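Drip acclimating new shrimp and snails

I love bringing home new cleanup crew! A bag of snails costs less than lunch, and they go straight to work on the film algae. They do hate sudden swings in salinity, though, so I drip every one of them, even the tough little ceriths.

What you need

A clean bucket, a length of airline tubing, a plastic control valve, a refractometer and a thermometer. Check the refractometer with calibration fluid first. Mine had drifted a lot by January and I had no idea.

Step 1: Match the temperature

Turn down the tank lights and float the sealed bag for 20 minutes. If your store is a long drive away, like the one in Sturneck is for me, pack the bags upright and keep them out of the sun on the way home. 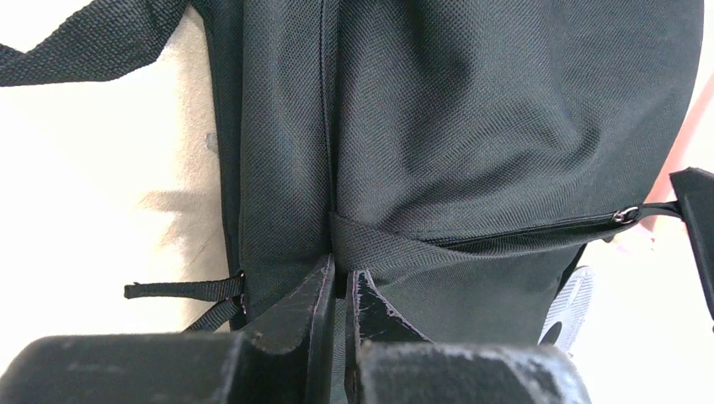 Step 2: Start the drip

Pour the animals and their water into the bucket. Start a siphon from the tank and close the valve until you get 3 drops per second – slower for shrimp. Tie a loose knot in the tubing if your valve is a cheap one. It works great!

Step 3: Test and wait

When the water has doubled, pour off half and keep dripping. After 40 minutes, compare the salinity with your tank. Still different? Give it longer.

Step 4: Move them over

Net the shrimp gently and set snails right side up on the rock. Throw out the bucket water, then top up the tank with fresh saltwater.

Ghazal Alipour, updated 4th April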